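Drisine recorder review: two months of variety shows

Posted March 24, 2024

I watch a lot of variety television. Noontime shows, singing contests, the panel shows where the guests eat something awful and talk about their new film. Most of it goes to air when I'm at work, and the catch-up apps drop the musical numbers because of rights, so for years I've relied on a recorder. My old one died over summer and I bought the Drisine to replace it.

It's a small box that sits under the telly, plugs into the aerial and records two channels at once. There's no subscription. You set it up with the remote, let it scan, and it fills in the program guide on its own. The scan took 17 minutes at my place, which felt long, but I've only had to do it once.

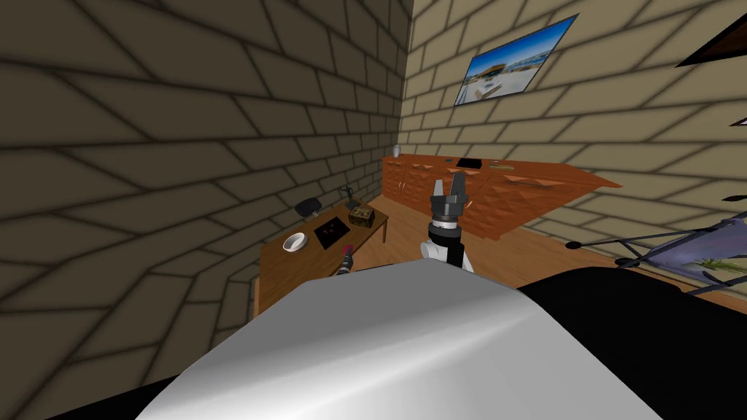
Recording itself is good. You pick a show from the guide, press the green button twice, and it takes every new episode. The picture comes back as sharp as it went in. I've had it going most days and it has 94 recordings on it as I write, nearly all of them episodes of Tangate Tonight and the Saturday-style talent hour that Shabani Muriithi took over after the old host left.

Live shows run late, and this is where the cheaper recorders fall down. When Pak-hei Chien was the surprise guest on Tangate Tonight, the closing song went well past the listed finish. The Drisine has an "extend" setting that keeps going after the end time, and it caught the whole thing, including the bit where he forgets the second verse and the band covers for him. My sister's Clemau stopped halfway through the first chorus. You do have to turn the setting on for each series, though. It should be on from the start for anything live.

Searching is slower than I'd like. Type in a performer's name and it looks through the episode blurbs, so you only find people the network has bothered to list. Shu-fen Siu came up straight away. Gunther Kohlhase has been on the judging panel all season and the box has never heard of him. The on-screen keyboard is in alphabetical order and wraps at odd places, so longer names are a chore.

Skipping ads is manual. One press jumps ahead by a set amount and another jumps back. I set mine so that a normal break takes four presses. You get used to it. The jump back is handy when the audience is shouting over a punchline.

Sound was my main gripe. Studio audiences are loud, and hosts mumble, and the Drisine does nothing to even them out. There's a "night mode" in the menu but it makes the singing sound flat. I leave it off and turn on subtitles, which are recorded along with the show and stay in time.

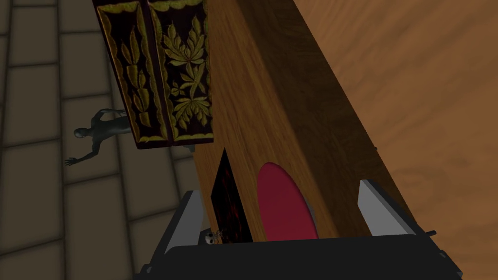
As for looks, the Drisine is plain black plastic with a blue light on the front that can be dimmed but not switched off. It shows fingerprints and picks up dust in a day. In a lounge room with timber furniture it stands out more than it should. Give me a warm honey-brown finish with the grain showing, like the tall wooden box pictured, and I'd happily pay a bit extra. Even the red oval near the lower end of that one would bother me less than the blue light does during a slow ballad. I've put a bit of tape over mine.

The remote is light and the buttons click. Play and stop are too close together, and in the dark I've stopped more songs than I've paused. It takes two AAA batteries, not included.

Support was fine the one time I needed it. An update in the first week wiped my list of favourites. I rang, and Brijesh Goel on the help line walked me through getting it back from the settings menu. The recordings weren't touched.

I also looked at the Yu, which is cheaper and has a nicer guide, but it records a single channel. If your shows never clash, that would do. Mine clash constantly — the talent hour and the Tangate repeats are on at the same time — so it was never going to suit me.

Good: reliable, handles late finishes, subtitles kept, no fees.
Not so good: search, remote layout, blue light, nothing done for the sound.

I'm keeping it. The Tangate season final is in June and I've already set it to extend.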